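Support > Two-Arm Bench > Set-Up Guide > Section 4

Overview Mounting Grippers Cables Contact

4. Comparing grippers on the Zornargate bench

By now both arms are bolted down and homed, so you can start on the fun part — finding out which gripper settings suit the things you want to pick up. Phones and their stands make a good first test, and they will keep you busy for an afternoon!

1. Lay your phones face down near the middle of the table, with room between the stands for a finger to pass.
2. Load test profile 2308 on the controller and set both arms to slow speed.
3. Bring each gripper over the work area, pointing down, and stop well above the tallest stand. 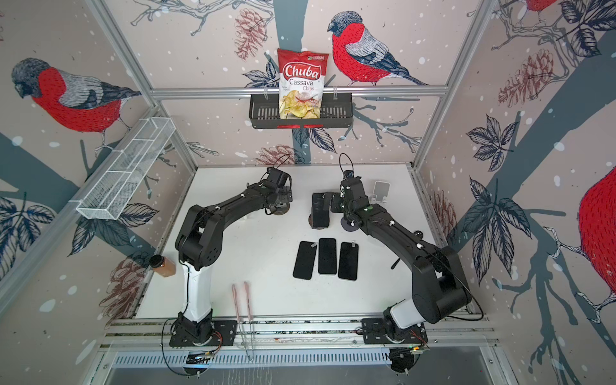
Fig. 4-1. Both grippers pointing down by the phone stands.

4. Lower the left gripper onto the nearest phone, close gently, and lift. Do this three times, then repeat with the right arm and write down every slip.

Note: The cable above each wrist needs a generous loop. If it pulls straight at any point in the move, go back to Section 3 before you carry on.

5. When you are happy with the single-arm lifts, bring the two grippers toward each other over the middle of the table. Go slowly here, and keep one hand by the stop button (we still do, after all this time).

CAUTION: The software does not know how long your fingers are. If you have swapped in the Stukico set, enter the new length before bringing the arms together, or the tips may meet sooner than you expect.

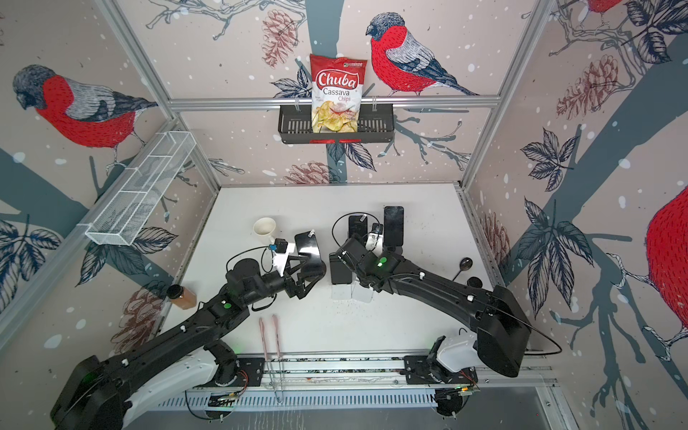
Starnum workshop, April

With the grippers nearly tip to tip, look at them from the front and again from the side. A small difference in height is easily corrected under Wrist Offset — change one arm only, and leave the other as your reference.

6. Save the offsets under a new name and back both arms away before you reach in to move anything.

Contact Starnum Support | © Starnum | Back to top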